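About us

Hello, and thanks for clicking on the page most people skip! I'm Lorena Troncoso, and together with my business partner Benjamín Fuentealba I run Gundix, a small cookery school above the old bakery on Gilley Street. We teach ordinary people to make ordinary dinners, plus a fair amount of bread, because Benjamín can't be stopped.

I used to do the accounts for a flooring firm (glamorous, I know) and cooked for friends at the weekend. Benjamín was in hotel kitchens for years and wanted his evenings back. We met at a night class in Riquelme, on pastry as it happens, and spent most of it muttering about how fast the teacher was going. By March we had a lease, two second-hand ovens and a very long list of things we couldn't afford. 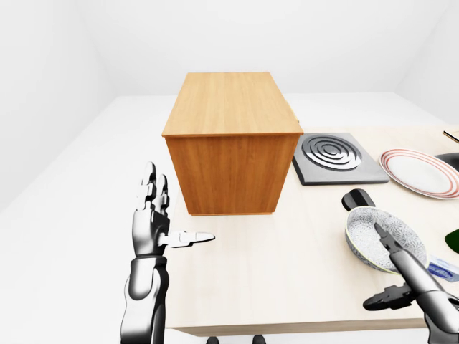

Wooden cabinet and burner plate

Our classes are small and they're slow. You'll cook everything yourself, from chopping the first onion to sitting down and eating it with everyone else, and if your sauce splits we'll show you how to rescue it. Beginners come on the Husuvel course, which is named after my gran's village and is mostly soups, stews, eggs and flatbreads. It costs £80 and that covers all the ingredients, an apron to borrow and as much tea as you can drink. After that you can try the fish evenings, the pie days or Benjamín's sourdough weekend – bring comfy shoes for that one, there's a lot of standing about waiting for dough!

We buy our veg from the market at the bottom of the hill and our flour from a mill Benjamín has been loyal to since his hotel days. The recipes are ours, tested at home on my two teenagers, who are harsh. There are almost 400 of them now, all in a set of ring binders, and anyone who's been on a course can ask for copies.
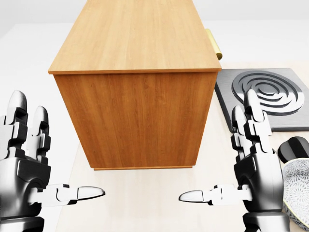
The cabinet from the front, with its wood grain

People often ask whether they can come on their own. Please do, lots of our regulars did and now they share lifts. We can cater for vegetarians and vegans on nearly everything, and for most allergies if you let us know when you book. The stairs are steep, I'm afraid, so give me a ring first if that's a worry and we'll talk about running your session in the church hall kitchen.

Gift vouchers are on the bookings page and they last a year. For anything else, drop me an email or pop up and say hello, the door's the green one next to the chemist.

Lorena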